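Robotics > Research notes > FAQ
4 min read

Sorting clear plastic by touch and sight: your questions

We posted our results on clear packaging on 21 September 2019 and have had a fair number of emails since. Tharun Rodrigues and Thulani Magagula wrote the answers below. The code name Zeltlow, which appears in the paper and in some of the questions, is just our name for the method.

What problem is Zeltlow meant to solve?

Picking up see-through objects from a table and putting them in a bin. Depth cameras do badly with clear plastic. The light goes through it or bounces off it, and the depth map comes back with holes or with the height of the table underneath. A planner that trusts the map will close the gripper on nothing or push it into the table.

How does it work?

The arm takes a first guess from the colour image alone. It then moves over the object, lowers slowly with the fingers open, and watches the forces at the wrist. When a finger touches something, the guess is corrected and the arm tries again from the new height. We allow three corrections before it gives up and moves to the next object.

What do you test it on?

Ordinary packaging. Bottles and thin bags are the main two groups, and we often put them side by side, as a bag close to a bottle changes where the colour image says the bottle ends.

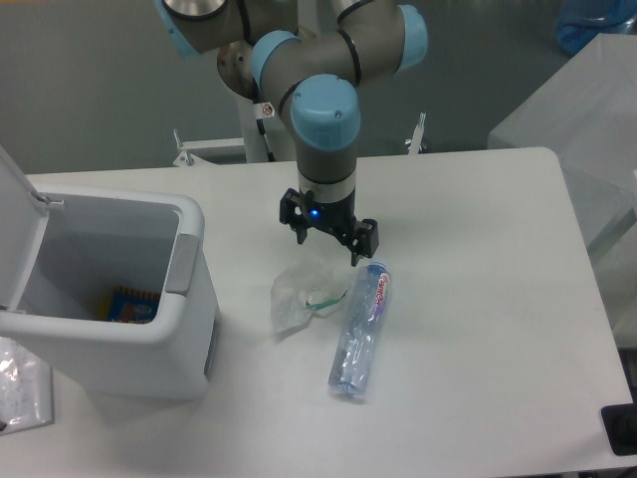
How many attempts are the results based on?

The main table in the paper covers 1000 attempts. Of these, 800 were with a single object on the table and the rest were with two or more. Please don't compare the two groups directly, as the objects were not the same.

Did it beat the depth camera on its own?

Yes for bottles, by 25 percentage points. For bags the gain was small and we would not make much of it. A bag gives way when a finger touches it, so the wrist feels very little and the correction often comes too late.

Is it slow?

Slower than we would like. A pick takes around 30 seconds when all three corrections are used. Most of that is the lowering step, which we kept slow on purpose so that light contact could be told apart from the arm's own movement.

Does the bin have to be in a fixed place?

For now, yes. Its position is entered by hand at the start of a run. Thulani is working on finding it from the image.

Can I use it with a different gripper?

Any two-finger gripper should do, provided you can read forces at the wrist. The group at Okarmont has it running with longer fingers and had to lower the contact threshold. We haven't tried suction.

Will you share the data?

The images and force logs will go up in December. The Trasgate runs are not included, as they used an older version of the contact check.

Filed under: grasping, clear objects, force sensing
12 comments | 47 shares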